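The Olivares linen laundry in Gralosach will close its doors in September after the owner of the building decided not to renew the lease. Sixteen jobs are affected.

The firm washes towels and bedding for guest houses along the coast road, as well as for the public baths at Clureck. Staff were told at a meeting before the morning shift, and letters to customers went out the same afternoon.

Ignacio Zúñiga, who runs the laundry, said he had looked at two other sites in the town but neither had the drains or the power supply for the large washers.

"We had 90 customers on the books last summer and the work is still there," he said. "I would have stayed if there was a building to stay in."
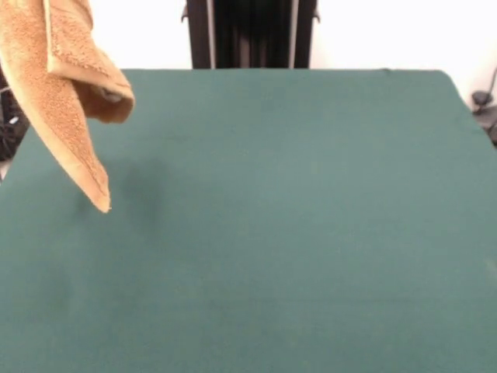

*A tan terry towel. Guest houses in Gralosach will have to find another laundry by the autumn.*

Small guest houses are likely to feel it most. Few have room for their own machines, and the nearest laundry that takes trade work is at Provlow, on the far side of the estuary. It collects only from larger hotels at present.

Jarmila Paulík has four letting rooms near the harbour and has sent her washing to the firm for years. She said she could manage the sheets at home but not the towels.

"They take for ever to dry, and in wet weather I've nowhere to hang them," she said. "I'll have to put prices up or ask people to bring their own."

The baths at Clureck said towel hire would carry on for now – the price will be looked at again before the winter timetable starts.

Mr Zúñiga said three of his staff had already been offered work in Provlow. He hopes to sell the washers and the delivery van before the lease ends, and has asked customers to return any bags and trolleys they still hold.

Final collections will be made in the first week of September. Unclaimed linen can be picked up from the side door until 4 pm on working days.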